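Brazo de Paredes 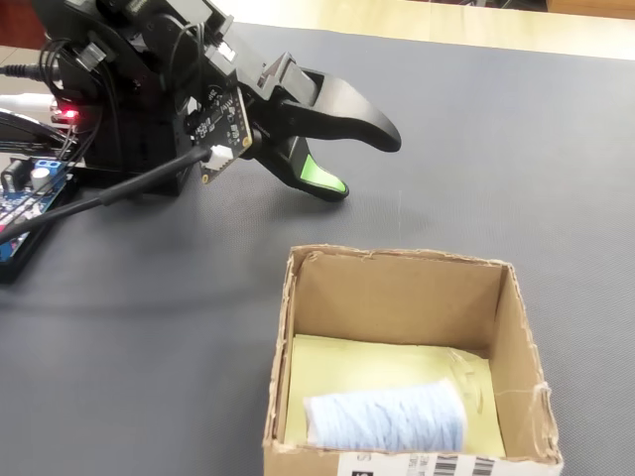
Pinza del brazo abierta sobre la mesa de trabajo, junto a una caja de cartón con un carrete de hilo azul claro.

El brazo de Paredes es un manipulador robótico de construcción casera, montado en el taller compartido Grarnutow por el aficionado letón Raimonds Ķēniņš. Toma su nombre de la calle en la que se encontraba el taller. Se le conoce sobre todo por la distancia entre lo que prometía su documentación y lo que otros usuarios consiguieron reproducir.

Construcción

La estructura combina piezas de plástico negro y soportes metálicos, con servomotores en las articulaciones. La pinza tiene dos dedos, uno de ellos largo y curvado; el otro lleva una almohadilla de goma verde en la cara interior. Una pequeña placa de circuito va fijada al lateral de la muñeca y recibe un cable negro grueso. La placa de control, de color azul, se apoya suelta junto a la base, disposición que el manual califica de «provisional» desde su primera versión y que ninguna revisión posterior ha modificado.

El cableado es la parte más criticada. Varios hilos negros cuelgan de la zona superior sin canaleta ni brida, y el manual dedica a este asunto una sola frase.

Pruebas

El ensayo habitual consiste en retirar un objeto ligero de una caja de cartón abierta. Ķēniņš publicó en diciembre un registro de 3.000 intentos, de los cuales daba por válidos 900. El documento no define qué se entiende por intento válido. Tampoco indica si la caja se recolocaba entre uno y otro, detalle que cambia bastante la dificultad de la tarea.

El taller Hulbridge repitió la prueba con una copia del brazo y obtuvo 700 agarres en 3.183 intentos. Sus autores atribuyeron la diferencia a la holgura de la muñeca. Ķēniņš respondió que la copia estaba mal calibrada, sin aportar el procedimiento de calibración que se le había pedido.

Versiones

Existe una variante llamada Tondwood, con la base más ancha y los mismos servomotores. Se anunció como más precisa, pero no se conocen mediciones que lo respalden. Los planos de ambas versiones circulan en copias que no siempre coinciden en las cotas del antebrazo.

Véase también

Servomotor
Pinza robótica
Taller compartido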